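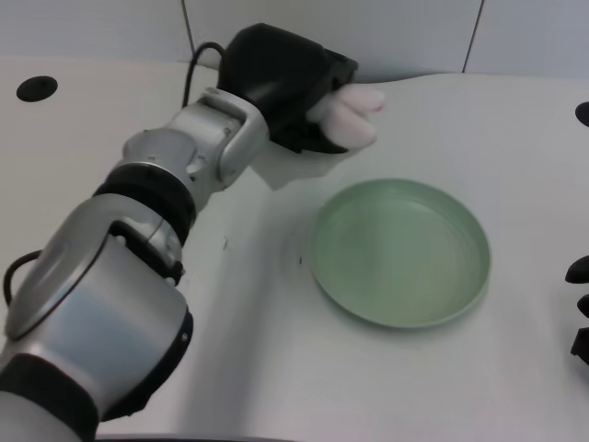

A gripper holding a soft object above a green plate during a tabletop trial.

The Wastthorpe Soft Object Trial is a comparison procedure for robotic grippers. It measures how well a gripper can lift a soft item from a flat surface and set it down on a plate without crushing or dropping it. The procedure was drawn up at the Wastthorpe workshop by Vangelis Mitsotakis-Vlachou and was later revised with Robel Asfaw, who added the rules on camera placement.

Background

Earlier comparisons at Wastthorpe used rigid blocks. Most grippers handled these with little trouble, and the scores were too close to be of use. Soft objects change shape when squeezed, and a jaw that closes well on a block may slide off a rounded lobe or pinch only the outer surface. The first version of the trial was issued in July and covered two-jaw grippers only.

Procedure

The arm is fixed beside a white tabletop and starts from a set rest position. A soft object is placed on the table to one side of the plate. The operator or controller closes the gripper on the object, raises it clear of the surface, moves it over the plate and opens the jaws. An attempt counts as complete when the object rests fully inside the rim. Touching the plate with the jaws is recorded as a fault but does not end the attempt.

Each gripper is given eight attempts with each object. The object is turned between attempts so that the jaws meet it from a different side. Closing force may be changed between sets – never within one.

Cameras and controllers

The main camera looks down at the table at an angle. From this view a round plate appears slightly oval, and the position of the rim must be corrected before it is passed to the controller. Shadows under the gripper can also be mistaken for the edge of a pale object on a white surface. The revised rules therefore require a colored plate and allow a second camera at the wrist.

Two controllers have been compared under the procedure. The Bodomel controller follows a fixed path and closes to a preset width. The Skundiddale controller adjusts the width during the lift, using the load on the jaw motor.

Results

The first full comparison comprised 281 attempts, including repeats ordered after cable faults. The Skundiddale controller recorded fewer drops. The Bodomel controller was faster and placed objects closer to the center of the plate. Results for the Sjögren gripper were listed separately, as its jaw pads were replaced partway through the series.

See also

Gripper force control
Pick-and-place testing
Wrist-mounted cameras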